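Popular Music and Stardom, week 6
Notes: the "born performer" story
Instructor: Themba Ngcobo

Almost every pop memoir opens with a child singing into a hairbrush. Be careful with it. Plenty of kids did the same and now sell insurance, and no one prints their memories.

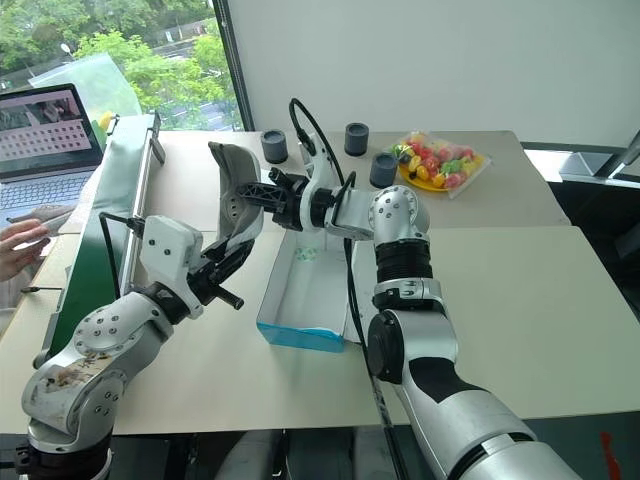

Second problem: who is telling it? By the time a singer has a press team, the childhood has been told 300 times and the dull parts are gone. Esfahani (reading packet, p. 63) calls this "backfilled talent." I think he overstates it, but his chapter on the Wondport talent shows is worth your time.

For next class: pick one memoir opening and mark every claim you could check.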